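Progress report to the Dranon Fund

Project: Household textiles for the Plutositz guest house
Period: from September until now
Date of report: January 22, 2019

## 1. Where we are

In the last report I wrote that the linen room was not yet in order and that we did not know how many towels we really owned. Both things are now different. The linen room has its shelves, the old stock is sorted, and the new towels from Uysal have arrived in two deliveries. The bed linen is behind the plan, and I explain it in section 4.

The grant is spent to 82 percent. The rest is kept for the bed linen and for the second set of labels.

## 2. Stock

We counted everything in the first week, before any new piece came into the house. The result was 512 towels of all sizes, which was a surprise, as the old list had many fewer. The old list did not include the towels in the attic boxes or the ones that the kitchen had taken for its own use.

After sorting, 85 of them were put aside. Most had thin places in the middle or a hem that was open on more than one side. The pieces with only an open hem will be repaired in the house. The others were cut for cleaning cloths, as we agreed with you in the application.

I would like to mention one mistake. At first we sorted by color, and after two days we had nice piles but very mixed sizes. A gray hand towel and a gray bath towel look the same on the shelf when only the fold is visible. We had to start again and sort by size first. This cost us most of a week, but the shelves are now easy to read also for a person who works here only on some days.

## 3. The folding

The larger part of the work in this period was the folding. It sounds like a small matter, and I was myself not sure that it deserved its own line in the plan. But the shelves were built with a fixed depth, and a towel that is folded in the wrong way either hangs over the front or leaves half of the depth without use.

We tried three ways of folding:

- In half, in half again, then in three. It is quick, but the stack leans after six or seven pieces.
- Rolled. It looks good in the guest rooms and it is bad on the shelf, the rolls come down when one is taken from the bottom.
- In three along the length, then folded over to a short block. It is slower to learn, but the block stays flat.

The third way is now the rule for hand towels and for the middle size. The folded edge goes to the front of the shelf and the loose ends to the back, so that one hand can take one towel and not pull out its neighbor. The trials were made on a table and not on the shelf, with one towel at a time, so that the layers could be compared from the side.

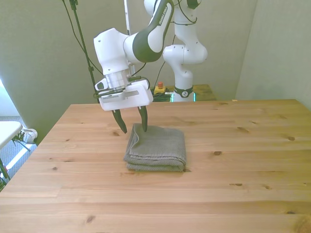

Uysal wrote to us after reading the draft of this section that the block fold is correct for their weave, but that we should press the top layer flat with the palm before stacking, and that the fold should be moved by a finger's width every few months so the cloth does not get tired always in the same line. We have added both points to the folding sheet on the wall of the linen room.

The gray-green towel with the fine weave has become our reference piece for the middle size. It folds into a compact block with several layers, and the rounded edges show quickly if the fold was made evenly. New helpers learn with this kind first. The bath towels are more difficult. They are thick, and the block gets too high if all the air is not pushed out. For these we still use the first way of folding, with no more than five in one stack, and I am not fully satisfied with it. I hope to report something better next time.

There was also a question about the crease at the front. Some guests had said in the comment book that a towel with a strong crease looks old, even when it is new. We asked in the laundry at Fulero, where our washing is done, whether the towels could come back to us with less pressing. They agreed to leave out the press for the hand towels from now on. The price stays the same.

## 4. Bed linen

This part is late. The sheets were ordered in time, but the first samples shrank in the wash by more than 40 millimeters along the length, and on our long mattresses that is too much. We sent them back. The supplier offered a sheet that is washed before it is cut, at a slightly higher price, and we are waiting for a new sample. I did not want to accept the whole order only to keep the date in the plan.

If the sample is good, the bed linen can be in use before the spring guests come. If it is not good, I will write to you before we look for another supplier, as this would change the budget line.

## 5. Labels and shelves

The shelves are labeled on the front edge with the size and the room group. We first used paper labels, and they came off in the damp air from the drying room next door. Now we use sewn cloth strips fixed with small pins. It takes longer to make them, but they have stayed in place.

The lowest shelf is left free on purpose. The floor is washed there every day, and I do not want clean towels so near to the bucket. It means a little less space than was written in the application, but all the towels in use have found a place.

## 6. Money

There is no change in the total. Two lines have moved a little: the shelves were cheaper than planned, and the difference was used for the cloth labels. The invoices from Uysal and from the Fulero laundry are attached in the usual order. The invoice for the pins is missing, it was a small cash purchase, and I have put a signed note in its place. Please tell me if this is not enough for your books.

## 7. Next steps

- Receive and wash the new sheet sample, measure it before and after.
- Repair the open hems.
- Find a better fold for the bath towels and write it on the folding sheet.
- Count the stock again before the end of the grant period and send you both lists together.

I would also ask you to confirm if the final report should include the guest comments in full or only a short selection.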